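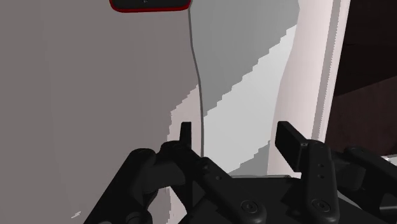 Benvinda Valente
Robot learning hobbyist, Ergate community member

I'm gathering simulated demos for a grasping policy, wrist view only, 300 episodes so far. The light patch past the fingers has a staircase for an edge, as you can see. My real kitchen has no such feature. Will the policy learn to love stairs? Do I re-record the lot, or randomise the lighting and hope?

Katsaros
Don't bin anything yet. Jagged edges like that usually mean a low-res shadow map. Turn it up, then replay the saved actions and re-render, assuming you logged joint states and not just video. Vary the light position and colour while you're at it – I use 5 lighting set-ups per episode. Keep 60 episodes out for checking, and don't let re-renders of those sneak into training. I did that once and had a marvellous week.

Nivska
get a better graphics card

Koltis
Seconding the replay. I'd worry more about the view itself, with that much grey wall or cupboard or whatever it is. Check the target is in view for the first few steps of each episode. I threw out 11 of mine on that rule and grumbled the whole time.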